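普利盖特折纸周本周二开幕 报名比去年早满

普利盖特（Plillgate）讯　一年一度的折纸周周二上午在古亚什厅（Gulyás）开门，九点不到门口已经排队。今年共200个名额，分18场小课，周末两场最先报满，剩下的主要是工作日下午。

负责排课的约翰娜·特鲁默（Johanna Trummer）说，今年把入门课从两小时压到七十五分钟，“上次后半段大家都在看手机”。
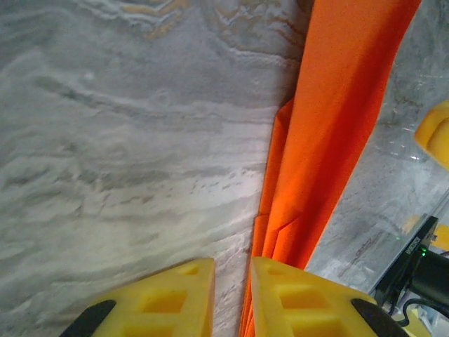

开幕当天由瓦尔德·怀茨（Ward Wuyts）主讲，内容是长条折法和对称折法，材料免费。7岁以下儿童须家长陪同，剪刀现场统一发，不要自带。停车还是老问题，卢斯比街（Lusby）只开放北侧，建义坐4路车，终点站下。

周四晚有一场讲座，马卡里奥·塞拉诺（Macario Serrano）谈旧报纸和包装纸再利用，不用报名，坐满为止。原定同晚的灯笼课取消，已交费的退款，三个工作日到帐。

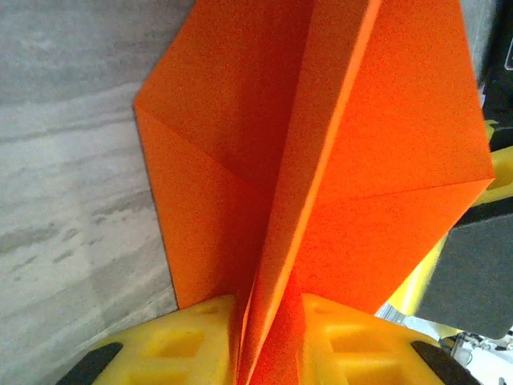

纸飞机赛照旧放在最后一天下午，分距离、留空两项，单人限飞三次。去年距离组冠军阿波利纳尔·加林多（Apolinar Galindo）已确认参赛。规则有一处改动：不得用胶带，回形针可以。遇雨改到室内，留空项目取消。

奖品由本地文具店德里鲁拉（Drirura）提供。咨询请到古亚什厅一楼服务台，午休时间没人。

最后更新：周二 14:20

本网站使用Cookie以改善浏览体验。继续浏览即表示您同意。　接受　|　设置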